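Hermine Bühler
2/20/22

Right, a thread about marmalade, after my first proper go at it yesterday. I am far too excited about this so bear with me!

Seville oranges are only in the shops for a few weeks and I nearly missed them again. Got the last 3 kilos at the market. Knobbly, full of pips, and they smell amazing.

I followed my neighbour Anoma Miah's method. You simmer the fruit whole first, then cut it up once it's soft. So much easier on the hands than slicing raw peel – I had a blister after 20 minutes the last time I tried it that way.

Save every single pip! They go in a bit of muslin, tied tight, and into the pan with the liquid. Then squeeze the bag hard. The gloopy stuff that comes out is your pectin.

Sugar: Anoma puts in double the weight of the fruit. I took 400 grams off that and it's still plenty sweet, with a lovely bitter edge.

Setting point was the scary bit. Saucers in the freezer, a blob on a cold one, push it with your finger and look for wrinkles. Mine took 50 minutes and I'd more or less given up by then.

Let it stand for a quarter of an hour before you fill the jars or all the peel floats to the top (ask me about jar one).

Kitchens and wood grain:

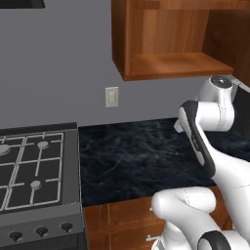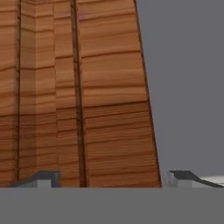 Konrad Mayrhofer
Lovely thread. Did you warm the sugar before it went in? My gran always did, and hers set in half the time. Also a spoonful of black treacle in the last batch, if you like it dark.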